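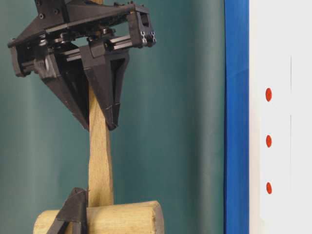 Bollbridge Television and Variety Club – Members' Diary

Sun 27 September

Up before six for the coach. The taping was not until the afternoon but the studio wanted audience groups at Atdale by half past ten, and the drive takes longer than the map says once you get behind the caravans. I had packed the night before. Sandwiches, water bottle, a cardigan, the printed tickets and a second set of the printed tickets. We were told in the email that no logos or stripes could be worn, so I was in the plain green shirt again, the same one I wore in April for the quiz pilot.

We left from the car park behind the library seven minutes late. Two members did not turn up and did not ring. One of them messaged when we were past the servo to say she had thought it was next week. Her seat went to the eskies.

I should say what the taping was, as not everyone reading follows it. Muli is the singing competition that took over the Sunday slot from the renovation program. It has duos only, which I thought was a gimmick when it started and have come around to. The semi-final is recorded in one go and shown cut down, with the vote put in afterwards. We had seats for the semi-final. The club has been applying for three seasons.

The main interest for us was Okik, who are the pair from up our way. They played the Bollbridge Show two years running, on the small stage next to the poultry, and a good half of the coach had seen them there. In the last month the papers have been full of whether they would sing at all. One of them lost her voice at rehearsal, or was said to have, and put up a short clip from her bed with a scarf round her neck and no caption. After that it was everywhere. One site had her out of the competition, and another had the two of them not speaking. On the coach there were at least four versions of it going and I heard all of them, being in the middle.

At the studio we queued along the side wall. The sun was on it and there was no shade for the first hour. They take your phone off you now – it goes into a grey pouch with a number and you get it back at the end. Mine was number 205. I wrote it on my hand, which was sensible, as the sticker came off in my pocket. There is a toilet block but only the one, and you have to be walked to it once you are past security. My advice to anyone going later in the season is to go before the pouches.

Inside, it is smaller than it looks at home. I think everybody says this. The floor is scuffed and the big steps the singers come down have gaffer tape on every edge. It was very cold. I put the cardigan on and wished I had brought the jacket. Our group was split in two, with one lot behind the judges and the rest of us up the side, near a monitor. I was happy with the side. You see the back of the band from there and you can watch the drummer being counted in.

The warm-up man did the best part of an hour. He was all right. He did the bit where he finds out who has come the furthest, and a couple from Broome beat us easily. Then we recorded clapping on its own, and then laughing on its own, which is harder than it sounds with nothing to laugh at. A woman in our row could not stop once she had started and they asked her if she would like some water.

First on were the two brothers who do country. Tidy, no mistakes, a bit short on feeling. The judges liked them more than I did. Second was the mother and daughter. The sound went in the middle and they had to go back to the top and do all of it again, and the second go was better, and I suppose the second go is what will be shown. Third was the pair with the keytar. I will leave that there.

Then a long stop. The floor manager came out and went away again. People started to mutter about Okik, and someone behind me said with great confidence that they had gone home. The warm-up man came back on and gave away a mug. We had been told nothing, and the monitor near me just showed an empty microphone stand for the whole of the wait.

They came on in the end without any fuss. No film beforehand, at least not in the room. She had no scarf. They had changed the song from the one listed in the TV guide to something lower and slower, and the other one took the verses, with the first coming in only underneath until the last chorus. I have heard them sing louder at the Show. I don't think I have heard them sing better. It was very quiet afterwards and then it was not. Our lot made more noise than the warm-up man had got out of us all day.

The judges spoke for a long time. One brought up the newspapers, which I thought was poor manners, and she said only that she had had a cold and was over it. So that is the whole story, for those members who asked me to find out. A cold. The two of them seemed perfectly friendly, for what it is worth from row G.

The results part was recorded after that, several ways. The host read out each pair as going through, so that any of them could be used once the votes are in. I had not known they did this and I am not sure I am pleased to know it. We had to cheer every time. By the end I could not have told you who I was cheering for. We signed a form saying we would not discuss it before the broadcast, and this diary will go up on the page after the episode has been on – the secretary has a note of the date.

Phones back, hands stamped, out to the coach. It was dark and there had been some rain. We stopped at the bakery in Atdale, which stays open late for the studio crowd, and I had a steak pie and a vanilla slice. The pie was up to 2 dollars dearer than at home, depending on which one you took. There was a signed photo of Okik by the till already, so they had been in at some point.

Hardly anyone talked on the way back. The driver had the footy on low. I did the head count at the stop and again at the library, and filled in the sheet for the subs. The cardigan has pastry on it.

Things to bring up at the next meeting. The date needs to go on the coach list in large type as well as in the email. We should ask the studio for seats together. We need someone to take over the viewing night for the final, as I will be at my sister's that weekend and she doesn't have the channel. And one of the eskies that came back on the coach is not ours. It is blue with a white lid and it is in my laundry.

Bed just after eleven. Hand still says 205.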